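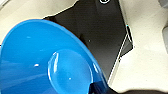 What can the Tranon arm do at this point?

It can reach, close on something light, lift it and put it down again, with a person driving it from the second arm. It can't yet do any of that unattended, and the work between now and the spring is mostly about wiring, mounting and practice.

Members who use the back half of the Plultance workshop will know the arm by now. Construction began in June, when Stanisława Kaczorowski brought in a box of servo motors and a set of printed parts and asked who wanted to help. The build has gone on most weeks since then. This item covers what has been finished, what has been redone, and where help is needed.

Frame and joints

The arm is a desktop build with a two-finger gripper. The joints are driven by hobby servos on one shared data line, all of the same type, so a spare fits anywhere. We have two spares left. Please don't borrow them for other projects without writing it in the book.

The shoulder was rebuilt once. The first printed bracket flexed when the arm was stretched out, and the gripper sagged enough to miss what it was aimed at. Caradog Wogan redrew the part with thicker walls and more infill, and the new one took eight hours to print. It has held up. The old bracket is on the parts shelf for anyone who wants to see where the layers began to separate.

The elbow and wrist are still the original prints. There is a little play in the wrist, which we are leaving alone until the camera mount is settled, because both use the same screws.

Wiring

The cable from the wrist was the most common fault through the summer. It ran in a straight line down the outside of the arm and pulled tight whenever the wrist turned all the way over. Twice the connector came out while the arm was moving, and the motors past that point went limp.

It now has a service loop at the elbow and another at the base, held with hook-and-loop straps. Zip ties were tried first and were too hard to undo. If you drive the arm, check both loops before switching on the power supply, and leave the straps loose enough to slide a finger under.

Power comes from a bench supply with a current limit set on it. The limit is written on tape on the front. Leave it there even if the arm feels slow. With the limit in place a stalled motor gets warm, and without it a stalled motor strips its gears. We have learned this at the cost of one gear set. 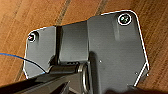 The emergency stop was added after that. It cuts the motor supply and leaves the control board running, so the position log is kept and you can see which joint was under load. The arm drops when the power goes, so keep your free hand out from under it. Stanisława is looking at a spring for the shoulder that would slow the fall. A sample spring from Stimska is in the drawer but has not been fitted.

Camera at the wrist

The small camera sits close behind the fingers and looks down past them. Its view is narrow and the near parts of the gripper are always blurred, but it shows what is between the fingers and the overhead camera doesn't. Caradog printed more than 7 versions of the bracket before the angle was right. The early ones pointed too far forward and lost sight of the object in the last part of the reach, when you most want to see it.

The bracket is held by screws into heat-set inserts. Tighten them by hand only. The picture from the camera shifts if the bracket moves even slightly, and then recordings made before and after don't match. Anyone who bumps the camera should rerun the calibration sheet and note it in the log.

Glossy plastic and bare metal are harder to work with than we expected. A reflection moves when the camera moves, and the software sometimes takes it for an edge. Caradog has been trying different lamp positions. A sheet of tracing paper over the lamp has helped more than anything else so far, and turning the lamp toward the wall helps too if the wall is pale. He would welcome advice from anyone who does product photography. 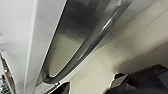
Driving sessions

The arm is driven by moving a second, lighter arm by hand. The motors in the second arm are not powered. They only report their angles, and the working arm follows. New drivers nearly always move too fast. A good first exercise is to bring the gripper down to the table, stop above it, and go back up without closing the fingers. Do that until it is dull, then try picking up a sponge.

Sessions are limited to eight people on the list at a time so that everyone gets a turn. Long sleeves should be rolled up. Hair should be tied back. The person not driving keeps a hand near the stop button.

Each attempt is recorded, including the bad ones. Please don't delete a recording because you dropped something. Mark it as a miss and go on to the next.

Software

The control program runs on the old Aranda laptop, which has been wiped and set up for this one job. Please don't update it. The serial port changes its name if the adapter is moved to a different socket, so the right socket has been marked with paint. If the program starts and reports no motors, check the socket first and the bench supply second.

Caradog has written up the startup steps on a card that hangs from the laptop lid. Corrections can be made in pencil.

What is wanted

We are short of M3 button-head screws, braided sleeve in a small diameter, and one more desk clamp with a wide jaw. A person who can crimp small connectors neatly would be a great help, as the present ones were done in a hurry. We would also like to hear from anyone who has tried soft pads on gripper fingers. The plain printed fingers slip on smooth rims, and cut pieces of bicycle tube wear through at the corners.

Put your name on the sheet by the door if you want a driving session, or speak to Stanisława about the build itself. Parts can be left in the gray tray marked Tranon.

Plultance Workshop News | 14 November 2018 | Contact: front desk or the notice board | © Plultance Workshop | Back to top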